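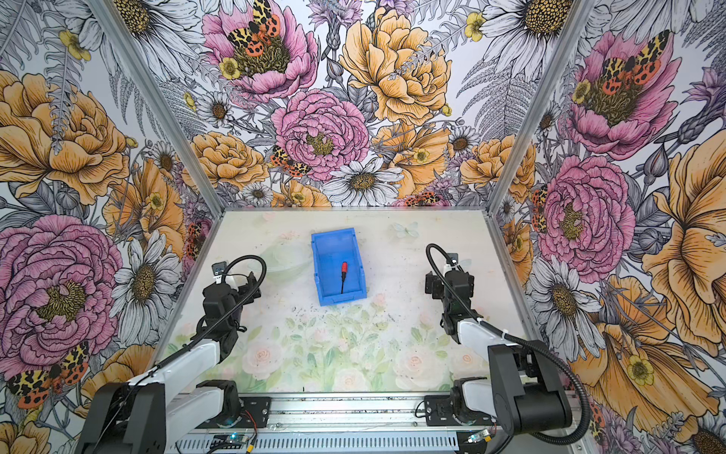
From: Nabil Hijazi
To: dullville-list
Subject: Re: Is the reunion evening really with both sisters?

Dear all,

I answer to Jummai below, but I write to the whole list, as I have received the same question in several private messages and I prefer to give one reply.

Jummai Uzor wrote:

> Hello list,
>
> I have read on the Fladeo news page that the Dullville reunion in
> February will be "an evening with the Marrow sisters", in plural. Last
> week the theatre site still had only the younger sister on the poster.
> Can somebody tell me which is right? I would travel five hours by bus,
> and I will be frank, I would do it for both but maybe not for one.
>
> Also, my cousin is sure that they will announce the new season on
> stage. She has this from a hairdresser. I do not put much weight on it
> but now she has told everybody at work.
>
> And does the ticket include the screening or is it separate? The
> booking page is not clear to me.
>
> Jummai

First, the question of the sisters. I telephoned the Tsolakis Theatre, and the lady in the box office was very kind and read to me from her sheet. Both actresses are confirmed. The older poster was printed before the second one had agreed her dates, as she was filming Nastulen until the end of the month before and her agent would not promise anything. The new poster should be on the site soon. If you have already the old one at home, please keep it, I think it will be a nice thing to own.

Second, the new season. I must disappoint the cousin. Fladeo has said only that they are "listening to the audience", and this they said also after we delivered the petition with 2,596 names. I was very glad about that number. But a polite answer is still a polite answer, and I would ask that we do not write on this list that the season is certain. Two years ago we did this with the Christmas special, and some of you will remember how many people were angry with us when there was no Christmas special.

What I can say is what the older sister told in her radio interview. She would come back "tomorrow morning, if the kitchen is still there". She meant the kitchen set, which was taken apart after episode 58. The younger one has been more careful in her interviews. She says that she loved the ending and is afraid to spoil it. I understand her, although I have never forgiven the ending for what happened with the postman.

Third, the ticket. It includes the screening, which comes first, at 6:30 in the evening, and then the conversation on stage after a short interval. The photographs with the cast are separate and must be booked with the theatre by telephone. You cannot book them online, even if the page shows a button for it.

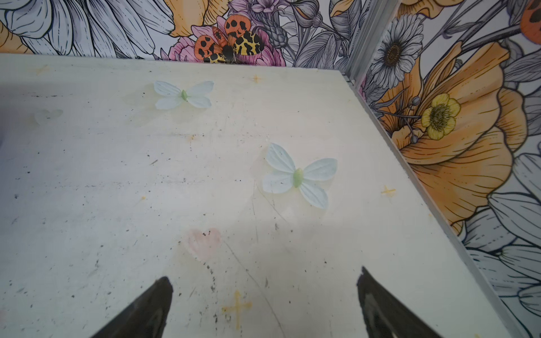 Dullville Appreciation Society, Screenings and Events Group

Which episodes will be shown? The theatre lets us choose two. The vote is open until the end of the week and at the moment "The Wrong Funeral" is in front, with "Mother's Coat" and "A Visit from the Bank" close together behind it. My own favourite, "Snow on the Bus", is last, and I will not comment on this.

Please vote only one time from each household. I can see when it is the same address.

About the seats. The hall has 404 places, and the theatre has kept the front of the balcony for our members until the first day of general sale. We have paid 800 dollars as a deposit for this, so if you want one of these seats, please use the member code from the last newsletter and do not buy in the ordinary way. Anna's mother bought in the ordinary way and is now sitting behind a column.

There was also a question about the gossip that the two actresses do not speak with each other since the awards dinner. I do not know them and neither does the person who wrote the article. They were photographed at the same table at the premiere of Nastulen, laughing, with one plate of olives between them. I would be thankful if nobody asks about it during the audience questions. The microphone will go round for twenty minutes only and it would be a pity to use it for this. Questions about the programme, the costumes, the songs, the accent of the uncle, all are welcome.

For Jummai especially: the last bus in your direction leaves before the conversation will be finished, I have looked at the timetable. Two other members come from near you by car and have one free place on the back seat. Write to me privately and I will put you in contact. They ask a share of the petrol and they do not like music during the driving.

If anybody has the programme booklet from the first studio tour, with the green cover, I would like to borrow it for scanning. I would send it back by registered mail.

With friendly greetings,
Nabil Hijazi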